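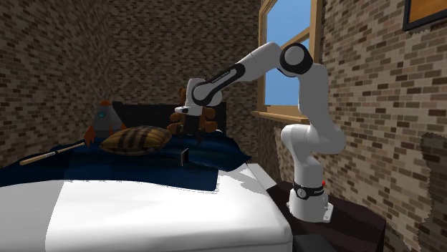

Figure 3. Rendered bedroom with a white robotic arm, its gripper open slightly in front of a brown teddy bear.

4.2 Jokes about minor characters and the length of discussion threads

In the previous section we looked at how viewers of Rusarberg react to the exit of a main character. We now turn to the comic lines that are given to minor characters, and we ask if such lines keep a discussion thread alive longer than the dramatic events of the same episode.

The material is the same as before. It consists of 3,598 posts from the Netevine message board, written under the 130 episodes of the second production year. Each episode has its own thread, which the board opens at the moment when the broadcast begins and closes when the next episode starts. Posts of fewer than three words were removed before the coding. We also removed posts that only repeat a line of dialogue without any comment, although this decision can be discussed, and we return to it in Section 6.

A post was coded as "comic" if its main topic was a line or a situation which the writer of the post treated as funny. We did not try to decide if the script intended it as funny. This matters for Rusarberg, where the scenes in the bakery are written in a dry style and the viewers often disagree about the tone. In the October episodes, for example, the apprentice mistakes the new tax inspector for a man who has come to repair the oven, and she gives him a tray of dough to hold. Many viewers quoted this scene with pleasure. Others found that it made the inspector too weak for the fraud story that follows. Both kinds of posts were coded as comic in our scheme when the joke was the topic, and the opinion of the writer was coded separately.

The threads show a clear pattern in time. Dramatic events receive most of their posts during the broadcast and in the first hour after it. Comic lines begin more slowly. They are picked up again the next morning, and in some cases they return in threads of much later episodes, where the viewers use them as a kind of shared vocabulary. The dough tray became a short name for any situation in which a character is trusted with the wrong task. We found no dramatic event of the same period that was used in this way.

To control the coding, a second coder worked through 100 posts that were drawn at random from the whole material. The disagreements concerned mostly irony, especially in posts that praise a villain. These posts were discussed and then coded again by both coders together.

A comparison with Vergara is possible only in part. Its threads on the same board are shorter, and the serial has few minor characters who appear in more than one story. The episode in which the hotel cook reads the wrong speech at a funeral is the nearest case. It was discussed for two days and afterwards it was not mentioned again. One explanation is that the cook left the serial soon after, so the viewers had no new scenes to connect with the old joke. We do not have enough material to test this explanation against others, such as the later broadcast time of Vergara or the stricter moderation of its threads.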